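**Fultus** is a method for teaching a robot arm to handle small computer parts with the help of a camera mounted near the gripper. It was developed in Rusham by Abena Aidoo and Felicja Jasińska, and the first report on it is dated December 12, 2022.

## Method

A person guides the arm through each task, and the wrist camera records every movement. The usual parts are a processor, which sits in a pocket on a plastic tray, and some other pieces held in the same tray. From these recordings a model learns to choose the next small motion. The training set has 2000 recordings – 1000 of them were made with the tray turned to a new angle.
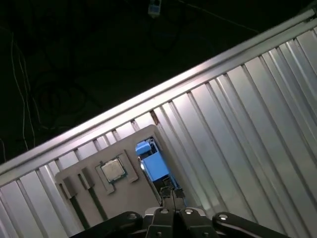

The model receives no drawing of the tray. It must find the pocket from the camera view alone, and for this reason the authors changed the lighting often during the training. Bright metal behind the tray was the most difficult case, as reflections could be taken for the top of the processor.

## Results

In a test of 200 attempts, most failures happened in the last 5 mm before contact. Yaw Owusu later repeated the test at Ruvisgate and found the same weakness. He proposed to add a force sensor – this version is known as Fultus-K, after the Kushnir laboratory where it was built.

## See also

- Imitation learning
- Visual servoing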